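Flollero: a rain gauge diary from Pumphrey, typed up
Last edited 3rd July
Shares 48 | Comments 11

What this is

Flollero is one household's rainfall diary, typed up from paper into plain CSV files. My aunt Carys Jenkins kept a gauge at the bottom of her garden in Pumphrey for 14 years and wrote down what was in it every morning, usually before breakfast, sometimes in handwriting that suggests she hadn't had coffee yet. The diary fills 478 pages across a pile of school notebooks. I typed them. Grigoris Karagiannis checked them, found a lot of my mistakes, and was very nice about it.

The name is what Carys called the gauge. I've asked her where it comes from and I've had three different answers, so I'm leaving it there.

What's in the folder

daily.csv is the main file, one row per morning.
notes.csv has her written remarks, matched to the daily file by date.
gaps.csv lists the stretches with no reading and why, where she wrote down why.
pages.csv tells you which notebook page each row came from, so you can go back and argue with me.

Columns in daily.csv

date: year, month, day, with dashes.
rain_in: rainfall in inches, as written. She switched from fractions to decimals partway through the third notebook, and I turned the fractions into decimals.
rain_as_written: exactly what's on the page, fractions and all. Please use this one if you don't trust my math!
trace: yes or no. Carys wrote "spit" when there was something in the gauge but too little to read, so every "spit" is a yes here and rain_in is 0.
snow: yes or no. When it's yes the number is melted snow. She brought the tube indoors and stood it by the stove.
legible: 1, 2 or 3. One means clear, two means I had to squint, three means Grigoris and I both guessed and happened to agree. When we didn't agree the reading is blank.

How I typed it up

I did it at her kitchen table over a couple of long visits, a notebook at a time, with Carys across from me so I could turn the page around and ask. I can't recommend this enough if you're doing something similar and the person who wrote the thing is willing to sit with you. Half the notes only make sense out loud. "G. over the fence again" turned out to be a goat, for instance, and the goat matters, because it knocked the gauge over and there are four mornings missing.

I put a pencil tick by each line once it was typed and a colored mark by anything I wanted to come back to. Blue for a number I couldn't read, orange for a date that looked wrong, green for a note I wanted to ask about. The colors carry over into notes.csv in a column called flag, so if you're wondering why a weather file has the word "orange" in it, there you go. 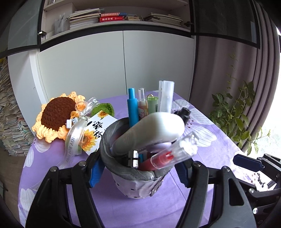 The pen pot on the purple floral cloth, pretty full.

Grigoris then typed a fresh copy of every eleventh page without looking at mine, and we compared the two. Most of the differences were sevens and ones. Carys crosses her sevens, except in January, when for some reason she mostly doesn't (cold hands is her theory). I went back through all the January pages a second time after that and fixed what I could find.

Things to watch out for

The gauge moved once. It started out by the shed and went to the open end of the lawn when the plum tree got big enough to shelter it. The move is marked in notes.csv. I haven't adjusted anything on either side of it, and I'd be careful about comparing the early years with the later ones.

Readings after a trip away are totals for the whole trip. Carys put a bracket around them and I've put the bracketed dates in gaps.csv. Don't treat those as one very wet morning. I did, and I made an exciting chart, and it was wrong.

The plastic tube was swapped for a Lanell glass one in the sixth notebook. She thinks the old one read a little high. She may be right — I have no way to check.

Clock changes are ignored completely. Morning means when she got up.

What it's good for

School projects, practicing on messy dates, seeing what a dry spring looked like in one particular garden, or just reading the notes, which are my favorite part. It's one gauge in one yard, so please don't use it to settle anything about the climate of the county or to size your drains.

Sharing and credit

Carys is happy for anyone to use the files for anything, as long as her name stays with them. I took out the phone numbers she'd jotted in the margins and a few remarks about neighbors. The notebooks themselves are staying with her, in the Flesent biscuit tin, and she's still writing in the newest one. I'll add those pages when I'm next over there.

If you spot a mistake, send me the date and the page number and I'll look it up. Corrections go in changes.txt with your name, unless you'd prefer I left it off.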